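Table clearing (robotics)

Table clearing is a household task used to test service robots. The machine must take dishes, cutlery and bottles from a table and bring them to a sink, a shelf or a bin.
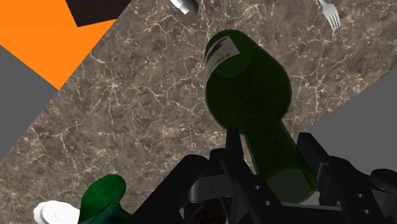
The task is easy for a person but remains difficult for machines. Glass is a known problem, as depth sensors often see through it. Forks lie flat and give the fingers little to hold. Many groups therefore train first in simulation, where a broken bottle costs nothing.

In the Prindero trials, led by Araceli Requena, a simulated arm completed 87 of 400 attempts without help. The most common failure was a bottle that turned in the grip. Rüdiger Sperling of Lesonau has criticized such tests, because in a real kitchen the plates are also dirty and stacked.

As of January 25, 2020, no household robot for general table clearing is on sale from Drelell or Poirier.

See also: Dishwasher loading, Grasp planning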